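# Drukis – socket pose and grasp planner

Hi! I'm Apinya and I look after this repo. Drukis takes a wrist camera image of an open desktop PC, finds the CPU socket and hands the arm a path to it. It started as a weekend script and sort of grew (sorry about the folder names).

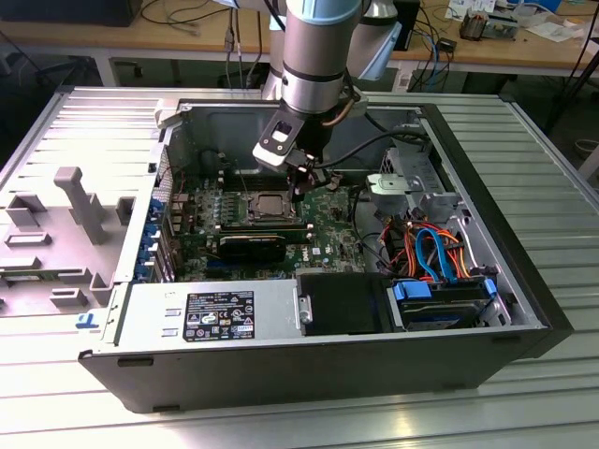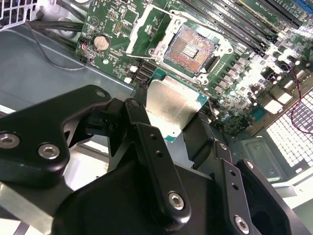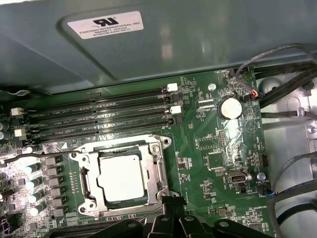
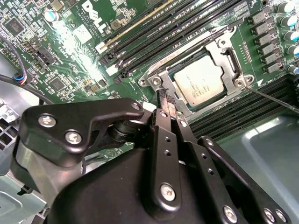 *Bench view first, then three from the wrist camera.*

## What you get

- `pose/` – socket corner finder, plus the fitting code Wichai rewrote in April
- `plan/` – approach and retreat paths, kept clear of the case walls
- `data/` – 1318 labelled wrist images, 159 of them held out for testing

I label the four outer corners of the metal frame, never the chip, so the same labels work whether the socket is full or empty. Glare off the heat spreader still throws the corner finder now and then. If your poses jump about, turn `glare_mask` on before you touch anything else!

## Running it

 pip install -r requirements.txt
 python run.py --config bench.yaml --dry

Leave `--dry` on until the path looks sane in the viewer. I mean it.

## To do

- loose cables aren't in the collision model yet
- lever detection is patchy, see issue 9
- Manee wants the labels in millimetres as well as pixels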